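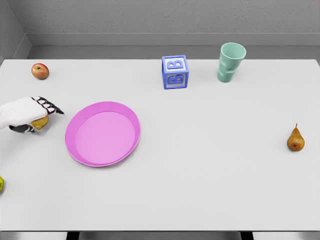
I spent most of September teaching a hand to put fruit on a plate, and I'm still grinning about it. The project is called Sirko, it's all in simulation for now, and this week I finally got the remote control good enough that I stopped fighting it and started enjoying it!

The setup is simple. I wear a tracking glove, the simulated hand copies my fingers, and everything gets recorded as a demonstration. Pick up the lemon, carry it over, set it on the pink plate, open the hand, back away. Then the table reshuffles and I go again. As of last night I have 318 keepers, and I threw out a lot more than that.

Lemons are harder than I expected. They want to roll out through the gap under the thumb, and with no sense of touch in the glove I only know it's going when I see it go. What helped was slowing down right before the grasp and getting the thumb well underneath before closing the fingers (my first 100 tries were all fingers and no thumb, and they look terrible played back). I also started coming in lower. If the hand travels just above the table, a drop is a small drop and I can usually scoop the thing up again. I keep those recoveries in the set, by the way. I want the robot to see what to do after a fumble.

The other stuff on the table stays put in this task. The apple, the pear, the mint cup and the letter B block are there so the robot has to find the lemon among other things, and I shuffle them between runs. The apple gave me a scare early on, when the first trained version went for it almost every time. Mixing up the positions more fixed most of that.

Two things on my list for next week:

- Smooth out the wrist. My tremor shows up in every recording, and the robot has learned it faithfully, shake and all.
- Try the pear as the target. That stem end is so narrow, and I can't decide whether to grab it from the side or come down from the top. I'll probably record both and see which one trains better.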